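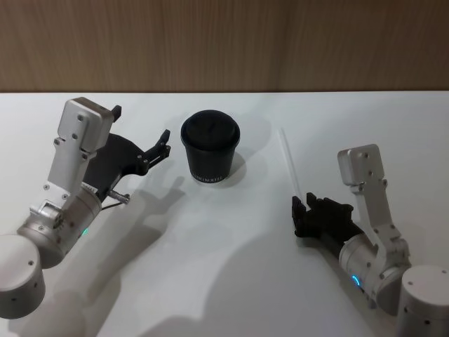 We stayed three nights at the Vukstead in December, in room 213, and on the last morning took the tour they run for guests. You sign up at the front desk the day before. It starts at 10 a.m. and lasts 40 minutes.

Our guide was Mirsad Yordanov, who manages the house. He met us in the lobby and took us straight down to the basement laundry. All the sheets for the hostel and for its sister property, the Ansah, are washed down there. The Ansah has no laundry of its own, so a van goes back and forth twice a day. It was loud and very warm, and we didn't stay long.

Next was the guest kitchen on level 2. I had cooked there both evenings and never noticed the second pantry behind the door. It has free rice, oil and spices left by other guests. I wish I had known that on the first night. The stoves are gas and you have to ask for the lighter.

Then we went up to see the dorms on the top floor. They were redone last year and are better than the ones below. Each bunk has a curtain, a reading light and two outlets. The lockers are deep enough for a full backpack, but bring your own padlock. The desk charges for them. The old dorms on level 3 still have metal bunks, and those will be replaced next winter. If you are booking now, ask for the top floor. There is an elevator, but it stops one floor short, so you carry your bags up the last flight.

The tour ended on the roof, at the bar called Trosodeck. It was closed at that hour. There's a good view of the harbor and the train station, and it was windy enough that most of the group went back inside.

Mirsad answered questions on the way down. Someone asked about street noise, and he said the back rooms are quieter but get less sun. Ours was at the front and we heard the trams from early morning.

Checkout is at 11, so pack before the tour. Bags can be left in the room behind the desk until evening. We had lunch at Bestavus across the street, where guests get a small discount with the key card, but only if you go before you hand it in.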